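Ticket: Wheel cover does not fit its assigned crate
Opened by: Marlene Landry
Site: Tovside, parts room
Category: Storage / locations
Priority: Low (changed to Medium, changed back to Low)

Original report, Marlene Landry
The Bomia stock screen says the silver wheel covers belong in a green crate on the lower shelf of the blue rack. I have tried this. The cover goes in at a slant and stays there looking like a dinner plate in a shoebox, and then the crate above won't sit down on the one below. Please either change the location or send a smaller car.

Reply, Mitiku Fikre
Have you tried it the other way up?

Reply, Marlene Landry
I have tried it both ways up. It is round. There are a limited number of ways up.

Reply, Mitiku Fikre
Fair. I looked up the item record. Somebody typed the cover size as 16 and left the unit field blank, so Bomia picked centimeters. It is 16 inches. By the system's reckoning we are storing saucers. I have fixed the unit and asked it to pick a new location.

Update, 10:40
New location suggested by Bomia: the same crate.

Update, 10:55
Restarted the location job. Same crate. Heledd says the job only reads sizes once a night, a setting that goes back to 2004 and has apparently been waiting for us ever since. Will check in the morning.

Reply, Heledd Yorath
While you wait, please don't stand the covers on edge on the floor. The clips on the back are the part that breaks, and Wako won't take a cover back with a clip missing. I have a box of those under my desk already and would like my feet to have somewhere to go.

Reply, Marlene Landry
Where would you like them, then? The upper shelf?

Reply, Heledd Yorath
Upper shelf is fine. Face up, one deep, nothing on top of them. It's a slick finish so put the anti-slip mat down first. Mat is in the drawer with the label tape.

Update, Wednesday, 8:15
Overnight job ran. Bomia now says the covers need a pallet space. It has gone from saucers to satellite dishes. The weight field says 800, unit blank again, and it chose kilograms this time. Corrected to grams.

Reply, Zinash Assefa
Before anyone locks the record, can we check that we're all talking about the same part? Bomia has two entries, Tusta cover with swept spokes and Tusta cover plain, and one of them has the other one's size. Mihret, could you attach something that shows the ribs and something that shows the spokes? The catalog drawing looks as if it was faxed from a boat.

Reply, Mihret Ambaye
Attached. Ribs in the first two, spokes in the third, with the rack and the green crates next to it.
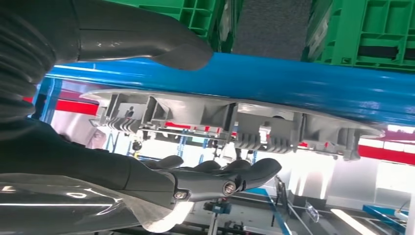
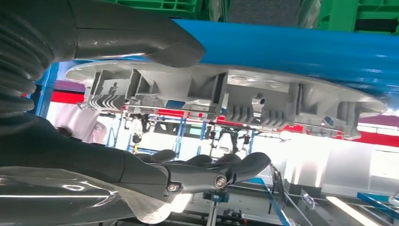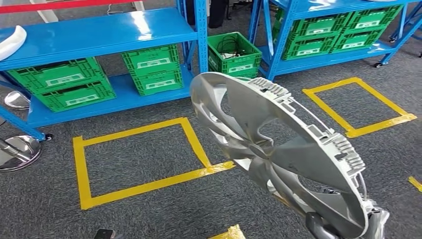 Resolution
Zinash matched the third attachment to the swept-spoke entry. The size now sits on the right record and the plain entry has been sent back for measuring, with a note about units in capital letters.

Location changed by hand to upper shelf, blue rack, on mat, no stacking. The automatic location is switched off for this item. The green crates stay where they are on the lower shelf and go back to holding things that fit in them.

Still open
– Bomia should refuse a blank unit field. Mitiku has sent the request to the vendor and received a ticket number with more digits than our phone number.
– Reorder limit on both entries is 50. We have never had room for that many and I'd like to know who thought we did.
– Heledd's box of covers with missing clips. Moved to its own ticket at Heledd's request.

Status: Closed by Mitiku Fikre
Reopened by Marlene Landry: the mat is not in the drawer with the label tape.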